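Quick notes so people stop emailing me the same three questions. Will tidy later. - Reet Lepik

# wondale-apples

Old apple names from the Wondale valley, plus where the trees are, when they bloom, when you can pick, and what people do with the fruit. One CSV, one folder of notes, one small cleanup script.

Last real update: May. Anything after that is typo fixes.

## What's in here

- `trees.csv` - one row per tree, 194 rows
- `names.csv` - one row per name, 171 rows, lots of them point at the same apple
- `notes/` - plain text, whatever people told me, lightly cleaned
- `drukemon/` - the script that matches spellings (see below)
- `old/` - leave alone, needed for two links that still work

No genetic testing. Names are what the owner calls the apple. If you need certified identity, wrong place, sorry.

## Columns in trees.csv

| column | what | notes |
|---|---|---|
| `tree_id` | number | never reused, even if the tree is gone |
| `area` | text | Bumley, Upper Wondale, Lower Wondale, Mill Side |
| `name_local` | text | exactly as the owner spells it |
| `name_std` | text | my guess, can be blank |
| `bloom` | early / mid / late | compared to neighbors, no dates |
| `pick` | month | first month you'd want to eat one |
| `use` | text | eating, sauce, cider, drying, deer |
| `keeps` | yes / no / ? | in a cold cellar, past New Year |
| `graft` | yes / no / ? | owner OK with people taking cuttings |
| `gone` | yes / blank | cut down or blown over |

`deer` is a real value. Several owners gave it as the only use. Don't recode it to blank please, somebody did that and I had to put them all back.

## Where the names come from

Three sources, mixed together:

1. Going door to door in Bumley and along the valley road
2. The old Lukoševičius nursery ledger, the part that survived the flood in their basement
3. Tags still wired to trunks. Mostly unreadable but a few good ones

The `source` field is in `names.csv` only. Ledger names get an L, tags get a T, people get a P. If it says LP it means the ledger and a person agree, and those are the ones I'd trust most.

The ledger stops partway through a page, no idea why. The ledger also has 18 names with no tree anywhere. They're kept in `names.csv` with an empty `tree_ids`. If you know of a Bumley Redstreak or a Widow's Keeper still standing, write to me before you write to anybody else!!

## Spelling

This is the messy part. The same apple can be Tollman, Tolman, Toleman, Tall Man. Sometimes on the same street. Ledger clerk had his own ideas too.

`drukemon` goes through `name_local` and suggests matches. Suggests only. It doesn't write to the file unless you pass `--write`, and then it makes a backup first.

```
python drukemon/match.py trees.csv names.csv
python drukemon/match.py trees.csv names.csv --write
```

It's bad at short names. Anything under five letters, check by hand. It also thinks Sweet Anna and Sweet Annie are the same. They're not, Annie is green and picks a month later.

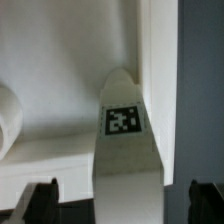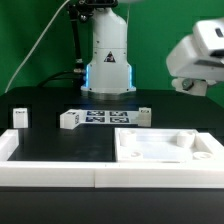
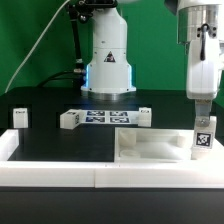
## Known problems

- Bloom for Mill Side is all "late". Might be true (cold spot, river fog) or might be that I got there last. Use with care.
- `keeps` is self reported. People are optimistic about thier cellars.
- Lower Wondale is thin. Two of the bigger orchards there didn't want to be listed, so they aren't.
- Tree 184 shows up under two areas in older copies. It's on the line. Current file says Bumley and that's final.
- Some `pick` months come from a warm year. Take a couple weeks either side.
- Crabapples: in if they have a name, out if they don't. Not very scientific.

## Privacy

No addresses, no owner names, no coordinates. Area only. Please don't try to work it back from the notes. If you recognize your aunt's tree, great, keep it to yourself.

Owners can ask to be taken out any time. I take the row out and leave the `tree_id` unused.

## Using it

Fine for: school projects, maps at area level, picking what to plant, arguing with relatives.

Not fine for: selling trees under a name because it's in here. The name being in the file says somebody calls it that. Says nothing at all about what you'd get from a cutting.

If you want cuttings, filter `graft` = yes and message me with the `tree_id`. I'll pass it on. Late winter is the time to ask, before the buds move. Wrap in damp newspaper, plastic bag over that, bottom of the fridge, no fruit in the same drawer. Label every stick, not the bag.

## Adding a tree

Open an issue or just write to me. I need:

- area
- the name as spelled by whoever owns it
- when it's ready to eat
- what they do with it

Everything else optional. Don't fix the spelling. Don't look it up first, I'd rather have the wrong name that people really use.

A slice and a whole apple in a paper bag is even better, if you're passing through Bumley in the fall.

## Changes

- May: merged ledger names, added `graft`, droped the old `taste` column (everybody wrote "good")
- before that: split names out of trees
- before that: one spreadsheet, don't ask for it

## License

Data: free to use, say where you got it. Script: do whatever. Notes folder: quote short bits, don't reprint whole ones, some of those are people's family stories and they were nice enough to let me type them up.

## To do

- pears??
- second pass on Lower Wondale
- scan the ledger properly, the phone copies are crooked
- fix `?` vs blank in `keeps`, they mean the same thing in some rows and not in others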